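Anda Guest Rooms, Nostville – Room Guide
Section 2: Clearing the bed and using the kitchen shelf 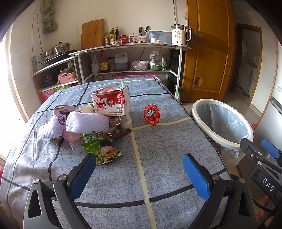

One guest wrote to us after a stay in July that she did not know which things go in the bin and which things we keep, so she left all of it on the bed and felt bad about it. We have written this section again so that the next guest does not have to guess.

2.1 Before you start

The room is small and the bed is also the place where most guests sit to eat. This is allowed. We only ask that the bed is cleared before you sleep and before you leave.

Caution: Do not shake out the sheet while there are still cups or cartons on it. Drink cartons can have some liquid left, and it comes out when they fall.

2.2 Clearing the snacks

1. Take the drink cartons first. Milk, also strawberry milk, should be finished or poured in the sink. Fold the carton flat after.

2. Collect the small wrappers, for example from chocolate wafers. They like to hide under bigger things, so lift every item one time.

3. Check the snack bags. If there are still peas or nuts inside, roll the top down and put the bag on the shelf. An open bag should not stay on the bed during the night.

4. Put plastic cups and jelly cups in the bin. A jelly cup which is still closed you can of course keep.

5. Keep the foam nets from the fruit if they are clean. Please leave them on the shelf. We use them again for packing glasses.

6. When the bed is empty, brush the crumbs to one side with your hand and catch them in a used bag.

Note: The striped sheet can be washed at 40 degrees. If you have a stain, write to us the same day and we bring another sheet.

2.3 The bin

The white bin has a clear bag inside. Pull the bag well over the rim before you fill it, otherwise it slides down. Full bags go to the yard behind the Huanca bakery, gate code 292. New bags are under the sink.

Glass bottles do not go in this bin. Stand them on the floor next to the wall and take them to the glass container on Zumatside – it is a walk of roughly 2 minutes.

2.4 The kitchen shelf

1. Lean the cutting board against the wall after washing, so the air can reach both sides.

2. Put the knives back in the pink holder. Do not leave them on the bed or lying on the shelf.

3. Keep the condiments together on the top shelf and close the lids.

4. Place the electric kettle back at the right end. Empty it before you leave the room for more than one day.

Caution: The shelf is metal and stands close to the bed. Do not hang wet towels on it, and do not move it when the kettle is full.

Last change to this section: September 16, 2023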